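Clearing the Table - speaker notes, Hurcombe home skills evening

Slide 1. Leave it up while people find their seats.

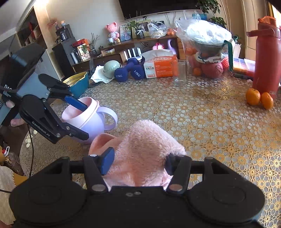 Slide 2. Why I start with the table

Hi everybody, thanks for coming out! Ask for hands: who has a table at home they could eat at right now, without moving anything? (Wait for the laugh.)

Go back to slide 1 for a second. Point at the oranges by the red water bottle, then the ones over by the big plastic-wrapped bundle, then the bag of them on top of the cabinet. Oranges in three spots. My first move is always the same - pick one home for the fruit and walk everything over to it. That glass jar in the middle is empty, so it goes straight to the kitchen.

Slide 3. Soft things first

I do towels before dishes. A fuzzy one like the pink one grabs onto a mug handle and pulls it along, and I've lost two good mugs that way. Fold in half, in half again, then off the table completely. Don't fold it and put it back down!

Slide 4. The tablecloth

I love a lacy pattern, and gold and white flowers hide crumbs like you wouldn't believe. Shake it out every time anyway. Mine came from the Rasov outlet for 18 dollars and it's still going.

Slide 5. Floor stuff

Weights live against a wall, never in the walkway. Tell the toe story here, but keep it short. Same goes for little lamps on the floor.

Slide 6. Try it at home

Set a timer for 19 minutes tonight. Handouts are by the door, and the Wullholm group is doing closets in November - sign-up sheet is on the back table. Take questions until they start stacking the chairs.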